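Dotetti to return for a second season as Jemum brings relationship drama back to the regions

13 July 2025

FOR IMMEDIATE RELEASE

Jemum is delighted to announce that Dotetti, the eight-part drama about two sisters, one wedding and the man who has at various times promised himself to both of them, will be back for a second season this October.

It has been a long wait for the people who wrote in after the last episode, and we know it has, as plenty of you told us so. The final scene of season one left Marisol on the jetty in her sister's coat with the phone ringing in her hand, and we have been asked in letters, in emails and once across the counter of a fish and chip shop who was on the other end of it. We won't be saying in this release, but the answer comes in the first few minutes of the new season and it is not who most of our viewers have guessed.

Kittipong Ongart returns as Daniel, the charming and thoroughly unreliable boatbuilder at the centre of all the trouble. Viewers who spent last season shouting at the television on his account will be pleased, or perhaps appalled, to hear that he has a great deal more to do this time around.

"I had a lady stop me in the supermarket and tell me I should be ashamed of myself," said Ongart. "I had a trolley full of nappies for my brother's little one and I think that made it look even worse. But I love Daniel, I really do. He means every word at the moment he says it, and then ten minutes pass. When the scripts for the new season arrived I read them all in one sitting at the kitchen table and let my dinner go cold."

The new season picks up on the morning after the wedding that wasn't. The marquee is still standing in the paddock, the caterers have not been paid and both families are stuck in the same small town with one bakery between them. Daniel's mother, who was heard only on the telephone in season one, arrives in person on the morning bus with rather more luggage than anyone would bring for a weekend. There is also a new doctor in town, and a letter that should have been delivered years ago, and a good deal of dancing in the fourth episode that our cast rehearsed for weeks in their socks in the old dance hall.

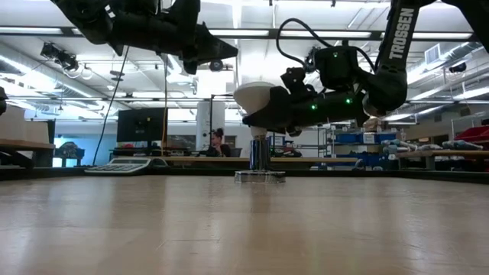 Two black robot arms over a wooden tabletop.

As before, the series is set and filmed in the fictional harbour town of Menon, which many viewers will know by now is stitched together from several real places along the coast. The jetty is in one town, the bakery in another and the church is a good drive inland from both. We were overwhelmed by the kindness of the people who had us back. Doors were opened, cakes were baked, and a neighbour of the bakery very generously put off mowing his lawn for the whole of a quiet, difficult scene that took far longer than we had promised him.

A total of 525 locals signed up to appear as extras, and 109 of them can be seen in the big town hall scene in the closing episode. If you were one of those who sat on a hard chair through a long and chilly night pretending to be warm, please accept our thanks all over again.

Music lovers will be glad to know that the songs are back as well. The Cutard Sessions, the little album of ballads that grew out of the pub scenes in season one, will have a companion record this spring, with new recordings of the songs performed in the series and a duet between the two sisters that had several of the crew reaching for a hanky. Ongart sings on one track. He asked us to mention that he was talked into it.

"People have taken these characters into their homes and argued about them over tea, and that is all we ever hoped for," Ongart added. "My aunty is on the side of the older sister and my mum is on the side of the younger one, and I am not allowed to discuss it at family lunches any more. I can't wait to see what they make of the last episode - I might be overseas that week."

Each of the eight episodes runs for 45 minutes, and they will be shown weekly, one at a time, as they were last year. We did think about releasing the lot at once, but so many of you wrote to say how much you enjoyed having the week in between to talk it over with friends and colleagues that in the end it was an easy decision to leave things as they were.

For those who missed season one, or who would like to remind themselves exactly what Daniel said at the engagement party and to whom, the full first season will be repeated in the weeks leading up to the new one. A recap special, introduced by members of the cast from the bakery in Menon, will be shown the night before the new season begins.

Interviews with Kittipong Ongart and other members of the cast are available on request, and preview copies of the first 2 episodes can be supplied to reviewers. We do ask, as warmly as we can, that reviewers keep the identity of the caller to themselves until the episode has gone to air.

About Jemum
Jemum is an independent maker of television drama with a soft spot for small towns, large families and stories about people falling in and out of love. Dotetti is its first series to return for a second season.

Media enquiries
Please contact the Jemum publicity desk for interviews, stills and preview copies.

ENDS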